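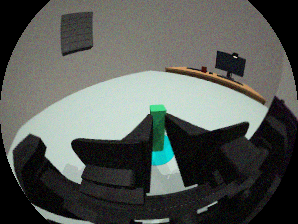 第6回　手首カメラの画像から配置誤差を求める

手首に付けたカメラの画像を制御に使うとき、最初に決めなければならないのは、どの画素を信用するかということです。前回までは固定カメラを使いましたから、ロボット自身が画像に入る部分は小さく、ほとんど無視することができました。手首カメラでは事情が異なります。画像の下半分はグリッパの黒い部品で占められ、四隅も丸い視野の外なので黒くなっています。さらに、水色の丸い印は指とブロックに隠され、指の間の隙間から一部が見えるだけです。今回の講義では、この条件で、把持した緑のブロックと水色の印との相対位置を推定するプログラムを作ります。シミュレータはTestitzの第2版を使用します。

6.1　座標系の約束

座標系は次の四つです。世界座標系をW、手先座標系をE、カメラ座標系をC、ブロックの座標系をBと書きます。Cの原点はレンズの中心、z軸は光軸の方向で前向きを正とします。x軸は画像の右、y軸は画像の下です。Testitzの描画側ではy軸が上向きですが、講義用のライブラリの中で変換していますので、みなさんのコードで符号を変える必要はありません。昨年、二重に変換したレポートがかなりありました。

座標変換は T_WC = T_WE × T_EC の順に掛けます。T_WEは関節角から順運動学で計算し、T_ECは第4回で行った手先とカメラの校正の結果をそのまま使います。第4回の課題が終わっていない人は、配布したファイルの値を読み込んでください。

6.2　投影モデル

視野が広いレンズなので、ピンホールモデルは使いません。等距離射影を使います。

r = f θ

ここで r は画像の主点からの距離（画素）、θ は光軸からの角度（ラジアン）です。講義の設定では f = 104 画素です。比べるために θ = 60度 の点を計算しますと、等距離射影では r = 108.9 画素、同じ f のピンホールモデル（r = f tan θ）では r = 180.1 画素になります。中心の近くでは両者の差は小さいですから、中心だけで動作を確認すると間違いに気がつきません。必ず周辺の点でも確認してください。

画素から光線の向きを求める手順は次のとおりです。

(1) 主点を引いて、(u, v) を求める。
(2) r = sqrt(u^2 + v^2) とする。r が 0 に近いときは、向きを (0, 0, 1) として終わる。
(3) θ = r / f とする。
(4) 向きは (sin θ・u / r, sin θ・v / r, cos θ) である。

(2)の場合分けを忘れると、主点の画素でゼロ除算になります。Pythonでは警告だけが出て計算が続き、あとで最適化の結果がnanになりますので、原因を見つけるのに時間がかかります。

直線の扱いにも注意が必要です。等距離射影では、空間の直線は一般に画像の上で曲線になります。机の縁が弓の形に写っていても、机が曲がっているとは考えないでください。ハフ変換で直線を検出する方法は、先に歪みを補正しないかぎり、この画像には向いていません。

6.3　マスクの作成

使わない画素を三つに分けて考えます。

視野外マスク：レンズの視野の円から外れた画素です。姿勢によって変わりませんから、一度だけ計算して保存します。

自己マスク：グリッパが写る画素です。指の開き幅によって変わります。手の本体は手首カメラに対して動きませんので、変化するのは指とその周辺だけです。三次元モデルを投影して作る方法を推奨します。

無効マスク：暗すぎて色相が安定しない画素です。明度が 26 未満の画素をここに入れます。

自己マスクを黒い色だけで作ろうとする人がいますが、推奨しません。グリッパの部品には濃い灰色の面もあり、机の上には灰色の不規則な領域が見えます。また、奥に黒っぽい画面のモニターがあり、これはグリッパと似た暗さです。色のしきい値だけではモニターまで自己マスクに入ってしまいます。今回の推定に限れば害は小さいですが、背景の特徴点を使う第8回で困ることになります。

三つのマスクは論理和をとった後、3画素だけ膨張させます。校正の誤差があるため、モデルの輪郭と実際の輪郭は完全には一致しません。膨張の量を大きくしますと、指の間の狭い領域がなくなってしまい、印が全く使えなくなります。量を変えて試し、適当な値を自分で選んでもかまいません。その場合はレポートに値を書いてください。

6.4　ブロックの領域抽出

緑の領域はHSVの色相で抽出します。RGBのしきい値が難しい理由は、画像を見ると理解できます。ブロックの上面は光を受けて明るい緑ですが、前面はずっと深い緑で、下に行くほど暗くなります。一つのRGBの範囲で両方を含めようとすると、範囲が広くなりすぎます。色相は明るさの変化に比較的強いので、上面と前面を一つの領域として取り出し、そのあとで明度を使って二つの面に分けます。

描画した画像には細かい粒状のノイズがあります。これは特に壁と、ロボットの影の部分で目立ちます。無効マスクを使わずに色相を計算すると、暗い画素の色相はほとんど乱数になり、偶然に緑の範囲に入る画素が散らばります。メディアンフィルタ（5×5）をかけてから、最大の連結領域を残してください。ガウシアンフィルタは緑と水色の境界を混ぜますから、ここでは使いません。

6.5　印の中心の推定

水色の印は完全な円として見えませんので、領域の重心を中心とみなしてはいけません。隠れている側と反対の方向に、重心が必ずずれます。次の方法を使います。

まず水色の領域の輪郭点を取り出します。輪郭点のうち、自己マスクまたはブロックの領域に接している点を捨てます。これらは印の本当の縁ではなく、隠しているものの縁だからです。残った点を6.2の手順で光線に変え、T_WCを使って机の平面と交わらせます。得られた平面上の点に、半径が既知の円を最小二乗法で当てはめます。未知数は中心の (x, y) だけです。

半径も未知数にすることは可能ですが、残った弧が短いときは中心と半径を分けて決めることが難しくなります。中心の奥行き方向の誤差が大きくなり、弧の長さによっては最適化が収束しません。この現象はTA のVira Hutsuliakさんが詳しく調べましたので、興味がある人は演習の時間に質問してください。

外れ値への対策として、損失関数はHuber損失にします。初期値には前のフレームの推定値を使い、最初のフレームだけは輪郭点の平均を使います。

6.6　配置誤差と制御への接続

ブロックの下端の中心を机の平面へ垂直に下ろした点を p、印の中心を c とします。配置誤差は e = c − p です。手先の水平方向の速度指令は

v = k e

とします。k の値は、カメラの遅れを考えると大きくできません。初めは k = 0.5（1/秒）で試し、振動がなければ少しずつ増やしてください。

よくある誤りは、画像の上でブロックと印が重なっていることを、位置が合っていることと解釈することです。ブロックは机より上で保持されています。カメラは斜めの方向から見ていますから、重なりは視線の上に並んでいることだけを意味します。高さの推定を省略したプログラムは、この理由で手前または奥にずれた位置に置きます。

下降を始める条件は、|e| がしきい値以下の状態が連続するフレームで続くことです。一枚だけで判断しないでください。印の有効な輪郭点が不足するときは、e を更新せず、手先を停止させます。古い e を使って動き続ける設計は採点で減点します。

6.7　課題

配布データは学習用の画像が 3000 枚、検証用の画像が 899 枚です。各画像に関節角、指の開き幅、ブロックの姿勢の真値が付いています。今回の方法は学習を必要としませんが、しきい値の調整は学習用の画像だけで行ってください。

課題A：6.2の逆投影を実装し、付属のテストを通すこと。
課題B：マスクを三種類に分けて出力すること。一枚にまとめた画像だけの提出は不可とします。
課題C：検証用の画像について、重心による方法と円の当てはめによる方法の誤差を比較し、印の見えている弧の長さを横軸にした図を作ること。
課題D（任意）：Huber損失を二乗損失に変えたとき、どのような画像で結果が悪くなるかを調べ、原因を述べること。

提出の締め切りは12月の最後の講義の開始時刻です。コードと、4ページ以内のレポートを一緒に出してください。Máté Virágさんの班とKálmán Lengyelさんの班は計算機の割り当てが入れ替わりましたので、掲示の表を確認してください。

補足　前回の資料の訂正

第5回の資料の式 (5.3) で、回転行列の転置が抜けていました。正しくは R を R の転置に置き換えます。Gervasio Acuñaさんが指摘してくれました。配布コードの方は正しい式になっていますので、変更は不要です。

次回は、指の開き幅の指令と、把持が失われたことの検出を扱います。第7回の配布コードは、今回の課題Bの出力の形式を前提にしています。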